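### 4.2 Folding on the bed

Of the surfaces used for folding clean clothes at home, the bed was the one most households named first. Tables came second, and the ironing board was rarely used for anything except ironing.
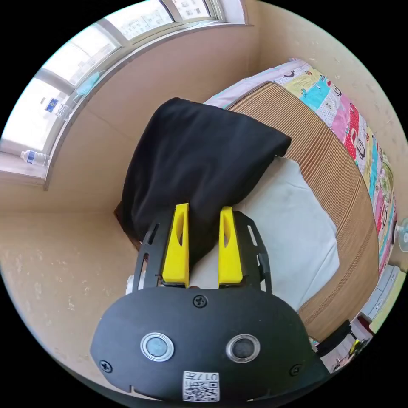

*Figure 3. A dark cloth on a bed with a white sheet and a woven mat.*

Three reasons were given for choosing the bed. It is the largest flat surface in most flats, it is usually close to the wardrobe, and it can be left half covered with clothes until the evening. The last point matters more than we had expected. In the Borach households, folding was seldom done in one go. People folded for a few minutes, went to see to something else and came back later. A kitchen table could not be used in this way, as it had to be cleared before the next meal.

The main drawback of the bed is that it gives under the hand. On a table, a sleeve can be pressed flat and will stay put. On a mattress, pressing down makes a dip, and the cloth around it slides in. Participants dealt with this in different ways. Several made the first fold in the air, holding the garment by the shoulders, and used the bed only for the second fold. Others worked close to the edge, where they could stand upright and reach the whole garment. One woman in Roman put a large tray on the mattress and folded on that, but she did so only for shirts.

Bedding also made a difference. A smooth sheet pulled tight was the easiest to work on. Thick quilts were the worst, and most people pushed them aside before starting. Mats and throws fell somewhere between the two: they held the cloth in place better than a sheet did, but small items caught on the weave when they were turned over.

Dark clothes took longer than light ones. Seams and hems are hard to make out on black cotton, above all by lamplight, and participants often felt along the edge with a thumb to find the side seam before folding. Irina Bucur noted the same habit in her earlier visits to Kerkeo, where most of the folding was done after supper. On a white sheet the outline of a dark garment is easy to see, but this does not help with the inner seams.

We sorted the first move on each garment into two kinds. In a *lift*, the garment is picked up and shaken out before it is laid down again. In a *drag*, one edge is pulled across the bed while the rest stays where it is. Lifts were more common for trousers and towels, and drags for jumpers and other heavy knits. A garment that had been dropped in a heap was nearly always lifted first, whatever its weight. Of the 320 garments in the main set, 17 were put away without being folded at all, and these are left out of Table 3.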